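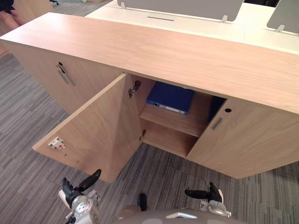
4. Shared storage and the handling of paper records

4.1 Setting and data

The firm studied here, Sollevlow, moved its contracts staff from single offices to open rooms three years before our fieldwork began. Before the move each clerk kept paper records in his or her own room. After it, records were kept in cabinets shared by everyone on a floor, and clerks were told to scan incoming paper and put the original away on the same day. The firm called this the clear desk rule. It applied to all floors and had no written exceptions.

We collected two kinds of data. The first was a survey sent to all 300 members of the office staff, of whom 201 returned a usable form. The second was a set of interviews with clerks and supervisors in contracts, purchasing and payroll. Interviews were held in August by the second and third authors and lasted up to an hour. Payroll was included late in the study at the request of the firm, and its results are reported separately in Section 5.

The survey asked how often the respondent had used a paper original in the past month, where it had been found, and whether a scanned copy had been looked for first. Staff who had used no paper in the past month skipped to the final page. We treat them as light users in what follows and leave them out of the comparison between departments.

4.2 Paper in current use

Of the 201 respondents, 83 had used a paper original at least once in the past month. Most of these worked in contracts. The usual reason was a signature or a handwritten change that the scan did not show well. Purchasing staff gave a different reason: suppliers sent long price lists on paper, and clerks found it easier to compare two lists side by side than to move between windows on one screen.

Clerks drew a line between records they considered finished and records they considered open. A finished record was put away and rarely looked at again. An open record was one that somebody expected to need within a few days. The clear desk rule did not make this distinction, and clerks made it for themselves. One contracts clerk, Ningsih Latuheru, put it this way: "If I file it properly I have to go and unfile it tomorrow. So I file it when the other side has signed."

The result was a group of places that were neither the desk nor the file. Clerks named window sills, the top of the printer, the space beside the monitor and, most often, the tops of the cabinets. We follow Latuheru in calling these waiting places. Figure 3 shows a cabinet of the kind used in shared offices.

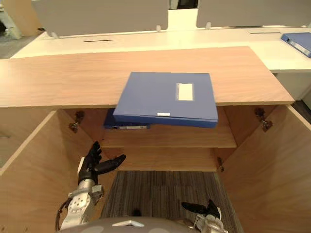 Figure 3. Office cabinet with a blue box file on its top and a second blue binder on an interior shelf.

Supervisors knew about the waiting places and disagreed about them. Hakim Santoso, who supervised contracts at the Irngate office, saw them as a breach of the rule and cleared them at the end of each week. His counterpart in purchasing let them stand, on the condition that every file carried a label with a case number. We found no difference between the two departments in the share of staff who reported a missing original. We did find a difference in time. Contracts staff reported longer searches, and several of them linked this to the weekly clearing.

4.3 Labels and the index

Every file was supposed to match an entry in Matos, the firm's records index. The index gave a cabinet and a shelf but had no way to say that a file was out. Two earlier systems had used paper out-cards for this purpose, and older clerks still spoke of them with some regret. Hafiz Hidayat, who had worked under both systems, kept a stack of the old cards and went on using them for his own cases.

We checked a sample of 1000 index entries against the shelves. The check covered location only and did not look at the contents of the files. Entries for closed cases were mostly correct. Entries for open cases were much less reliable, and the errors were nearly all of one type: the file was in the right room but not on the shelf given in the index. This fits the interview material. Files did not travel far, and clerks who could not find one usually began by asking the person at the nearest desk.

The sample was drawn from two floors and does not include the archive at Badeo, where boxes are stored under a separate numbering scheme.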